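Lista de revisión de seguridad, jornada de puertas abiertas del taller Jirnham
Puesto 5: pinza de mano sobre mesa blanca
Sáb 24 de julio
Estado general: apto para visita, con dos puntos pendientes

Me tocó a mí repasar el puesto 5 este año, así que voy poniendo mis comentarios debajo de cada punto, que si no luego me preguntáis por el pasillo y ya no me acuerdo de nada. Los puntos vienen de la hoja de siempre (la de octubre, con los cambios que pidió Adville). Donde pone OK es que lo miré yo, con mis manos y mis gafas de cerca.

1. ACCESO Y RECORRIDO

1.1 Pasillo de entrada libre de cajas. OK
Quedaban dos palés de Carby junto a la puerta y me los llevé al fondo. Por favor, que no vuelvan.

1.2 Cinta de separación entre público y mesa, a 70 cm del borde. OK
La puse, la medí y la volví a poner, porque la primera vez me salió torcida. Queda bien tensa. Los niños pasan por debajo, eso ya lo sabemos todos, pero para eso hay una persona en el puesto.

1.3 Grupos de 11 personas como máximo. OK
Con más gente los de atrás no ven y empujan. Al grupo del instituto lo partimos en dos y salió de maravilla.

1.4 Salida de emergencia señalizada y visible desde el puesto. PENDIENTE
El cartel está, pero el panel de la charla lo tapa si vienes desde la izquierda. Lo he movido un palmo y mejora algo. Hay que buscarle otro sitio al panel.

2. LA PINZA

2.1 Cierre de los dedos: las dos caras apoyan una contra otra. OK
Primero en vacío, siempre en vacío, antes de dejar que nadie meta ahí una pieza. Fijaos en que las almohadillas cierren parejas por arriba; si una sube más que la otra, se para y se avisa.

2.2 Aros de latón en los pivotes de los brazos, sin juego ni rebabas. OK
Me encantan estos aros, lo confieso, y a los visitantes también: es lo primero que señalan con el dedo (y por eso está la cinta, jeje). Se pasa un bastoncillo por cada uno y se mira si sale algo negro.

2.3 Cable rojo junto al dedo derecho: sin pellizcos en todo el recorrido. OK con comentario
Hace una curvita hacia fuera al lado de la mordaza. Abrí y cerré despacio, mirando solo el cable, y no lo pilla ningún brazo. Aun así yo le pondría una brida pequeña antes de la próxima jornada.
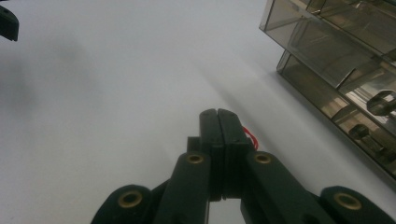

Lo de la brida lo veo bien, pero que no quede apretada, contestaron desde Adville en la hoja compartida, porque un cable sin holgura acaba sufriendo en el mismo punto cada vez que la mordaza se abre. Y pidieron también que se anote la fecha de colocación en la ficha del puesto.

Anotado queda. Holgura sí, lazo enorme no, que luego se engancha en una manga.

2.4 Mangas, pulseras y cordones del personal recogidos. OK
Yo misma tuve que quitarme la acreditación del cuello. Se puede llevar con pinza en el bolsillo y no pasa nada.

2.5 Apertura: los dedos se separan sin tirones y sin ruidos. OK
Aquí me entretuve un rato, porque es el movimiento que más se repite durante la demostración. La rutina es sencilla: abrir del todo, esperar, cerrar a medias, volver a abrir. Lo hago 30 veces antes de que entre el primer grupo y voy escuchando. Si suena un clic seco, se retira la pinza y se saca la de repuesto, sin discutir ni probar una vez más a ver si se le pasa.

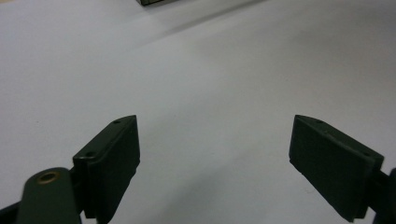
Mientras se hace esa rutina conviene que la otra mano esté quieta y lejos, en la espalda o en el bolsillo. Parece una tontería, pero con público delante una se pone a explicar, gesticula, señala la mordaza y ya tienes los dedos donde no deben estar. Me pillé haciéndolo dos veces en la misma mañana. ¡Dos!

2.6 Agujeritos de la parte alta de los dedos: limpios. OK
Aire suave y trapo seco. Nada de alcohol hasta que sepamos cómo le sienta al plástico.

3. LA MESA

3.1 Superficie limpia y seca. OK
Pasé la bayeta y luego un paño. En blanco se ve cualquier miga, lo cual es una ventaja estupenda para esta revisión y un fastidio para quien desayuna allí (no miro a nadie).

3.2 Zona de trabajo delante de los dedos despejada. OK
Las piezas se colocan de una en una, cuando toca, y se retiran al terminar cada pase.

3.3 Cajonera de plástico ahumado: cajones cerrados durante la demostración. OK
Si un cajón se queda abierto acaba alguien apoyando el codo. Cerrar antes de coger la pinza, cada vez.

3.4 Iluminación sin deslumbramiento para el público. OK con comentario
La mesa refleja bastante y la sombra de la propia herramienta cae justo en la zona donde todos miran. No es peligroso, pero al que se sienta bajito le cuesta seguir la punta de los dedos. Probaría con otra lámpara desde el lado contrario.

4. LA DEMOSTRACIÓN

4.1 Explicación previa antes de mover nada. OK
Cuento qué va a hacer la pinza, dónde me pongo yo y dónde se ponen ellos. Lo digo corto, que si me enrollo desconectan.

4.2 El público no maneja la pinza sin acompañamiento. OK
Quien quiera probar, pasa de uno en uno, a mi lado, y con mi mano sujetando también. Las puntas de los dedos terminan en pico y, aunque no cortan, un pellizco ahí no apetece nada.

4.3 Pausa con la pinza abierta y sin pieza entre grupo y grupo. OK
Cinco minutos. Se deja abierta para que se vea de un vistazo que no hay nada sujeto, y quien coge el relevo empieza desde cero con el punto 2.5.

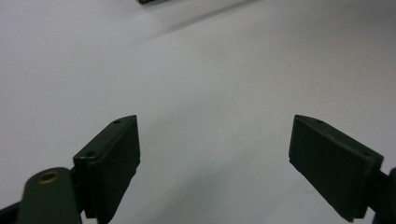

¿Y no sería mejor dejarla cerrada en las pausas? A mí me preocupa más que un crío meta la mano entre los dos dedos abiertos que lo de ver si hay pieza o no. En la jornada de Furukawa la dejaban cerrada y tapada con un paño, y el relevo la destapaba delante de la gente.

Pues me has hecho dudar, la verdad. Lo del paño me gusta, además tiene su puntito de espectáculo. De momento mantengo el 4.3 como está, con alguien siempre junto a la mesa durante la pausa, y lo llevamos a la reunión para decidirlo entre todos.

4.4 Botiquín localizado por todo el personal del puesto. OK
Está en el armario gris, segunda balda. Pregunté por sorpresa y lo sabían.

5. CIERRE DEL PUESTO

5.1 Pinza guardada en su caja. OK
5.2 Cinta recogida. OK
5.3 Ficha firmada. OK
5.4 Incidencias comunicadas. Ninguna con personas. Una taza rota en la zona del café, que no es de este puesto pero la barrí yo.

PENDIENTES PARA OCTUBRE
Panel que tapa la salida (punto 1.4).
Brida con holgura en el cable rojo y fecha en la ficha (punto 2.3).

PARA HABLAR EN LA REUNIÓN
Segunda lámpara (3.4).
Pinza abierta o cerrada en las pausas (4.3). Traed opinión, y si alguien tiene un paño decente, traed también el paño.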